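OFFICE BITS – the paper clear-out

Right, quick one this week, I'm writing it between two calls. Wed 21 October is the cutoff for old paper. If it's still in your drawer after that it stays your problem until April, when the shredding truck comes back to Drakbridge.

What goes: supplier invoices older than seven years, printed price lists, anything marked DRAFT, the Sodix manuals (all online now, same login as before). What stays: signed contracts, insurance, anything with a stamp on it. Not sure? Put a sticky note on it and leave it in the tray by the copier. Please don't just leave it ON the copier. Again.

The Chuang project files are a special case. Both sets are being scanned, 16 boxes to go, and the scanning place charges by the page – so take out blank sheets and dividers first. Last batch was 3,710 pages and roughly a fifth of that was blank backs. We paid for those. Staples out too, they jam the feeder and then we get the phone call.

Budget for the whole thing is 3,000 and there is not more coming, so if your team has a big pile tell me before you send it, not after.

Labels. Spine labels only, black marker, year first and then the name. So 'year – Itus – invoices', not 'Itus stuff misc'. I found three binders called misc. Nothing in any of them matched.

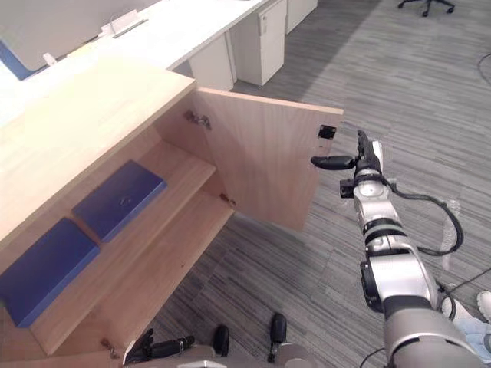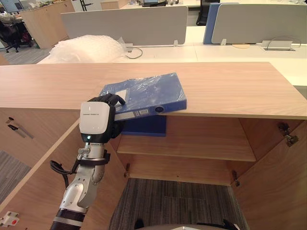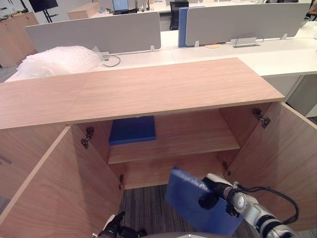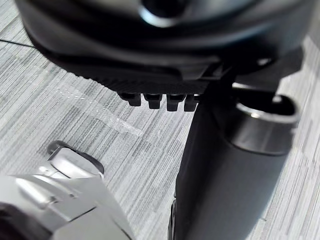

Binders you want to keep need a new home by the cutoff and the rule is one shelf per team, no stacking on the floor. Wall units are full, dont ask. The low cupboards with two doors and one shelf inside, like the wood one in the third picture, are the ones to use. Stand things up with the spine out. A blue book lying flat on the shelf takes the room of a few upright ones, and the space under the shelf is there to be used as well. Heavy stuff goes down there.

Empty binders in decent shape go in the crate by the stairs, there are 20 in it already so help yourself befor ordering new ones. Broken rings go in metal recyling. Confidential bin key is at the front desk, sign for it, bring it back the same day.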